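Tokholm Opens Order Book for Vendholm Countertop Line in Three Thicknesses

TOKHOLM, July - Tokholm, a maker of kitchen surfaces for homes and small food businesses, has opened orders for Vendholm, a marble-pattern countertop supplied in finished lengths. The line replaces the earlier Holub series, which stays available for repairs and matched extensions until existing stock is used up.
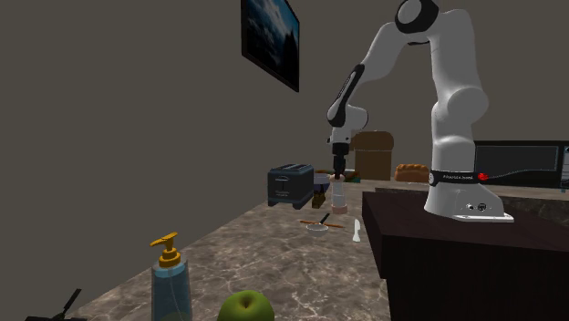
3 min read

Vendholm is sold as a complete top with the front edge, the back edge and one end finished at the plant. The second end is left square and unsealed so that the fitter can trim it on site. Standard depth covers base cabinets of the common size, and a deeper version is offered for islands and peninsulas. Both depths use the same core, the same edge profile and the same fixing pattern.

The fixing pattern is the main change from Holub. Holub tops were held down through corner blocks, and the position of those blocks had to be agreed with the cabinet supplier before the order was placed. Vendholm uses slotted brackets set along the front and back rails. The slots allow 2 millimeters of movement in each direction, which takes up normal seasonal change in the cabinets below without loading the joints. Brackets and screws are packed with each top. Adhesive is supplied separately, and only the grade named in the fitting sheet should be used.

Joints between lengths are now cut straight. The mitered corner joint offered with Holub has been dropped from the standard list. It can still be ordered as special work, with a longer lead time and a drawing signed by the customer.

Finish and care

The surface is sealed at the plant and needs no further coat on installation. Routine cleaning is done with warm water, a soft cloth and a mild dish soap. Scouring powder, steel wool and cleaners containing bleach will dull the finish and are excluded from the warranty. Oil, vinegar, wine and citrus juice should be wiped up the same day. Salt should be brushed off dry before the surface is washed, as coarse grains dragged under a wet cloth can leave fine scratches.

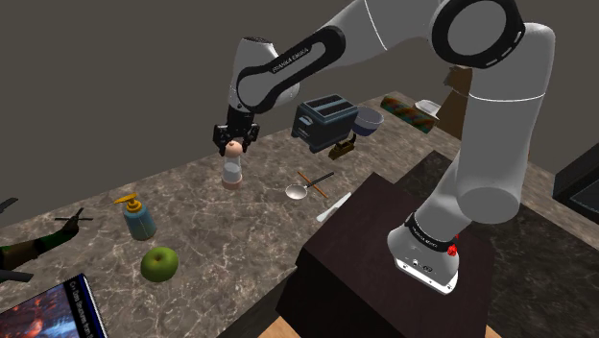
Salt shaker on a marble countertop.

Hot pans should stand on a trivet. Short contact with a warm plate or a coffee pot does no harm, but the seal is not rated for pans straight from the burner or the oven. Cutting directly on the top is not advised. Marks in the seal can be treated with the Laltano repair kit, which contains a filler, a leveling blade and a small bottle of sealer. One kit treats several small marks and keeps for a year after opening if the bottle is closed tightly.

Laltano was first sold for the Holub series. The filler has been adjusted for Vendholm and the two versions should not be mixed. Kits for the new line carry a V on the lid.

Pattern matching

Vein patterns vary from top to top and within a single length. Lengths for one kitchen are picked from the same batch when they are ordered together, and each carries a batch number on its underside. Tokholm does not guarantee a match between batches. Customers who plan to add an island later are advised to order all lengths at once and store the spare flat, face up, in a dry room.
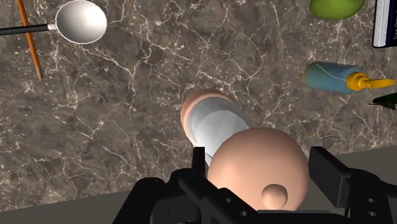
Samples are cut from production tops and show color and finish only. A hand-sized piece will often miss the wider veins altogether, and a full length should be viewed at a showroom before a large order is confirmed. Sample charges are refunded against the first invoice.

Availability

The first production run consists of 900 tops. Orders are taken through 33 dealers, each of which holds a set of samples and at least one full length on display. Delivery within 125 miles of the plant is included in the price. Beyond that distance freight is quoted by the load, and tops travel upright in closed crates - crates remain the property of Tokholm and are collected by the carrier on the next trip.

The order desk is closed on Sunday. Fitting sheets, edge drawings and the full warranty text can be requested from any dealer or from the Tokholm press office.

About Tokholm

Tokholm makes countertops, splashbacks and window sills for residential kitchens, bakeries and cafes. Its current lines are Vendholm and Holub, with care and repair products sold under the Laltano name.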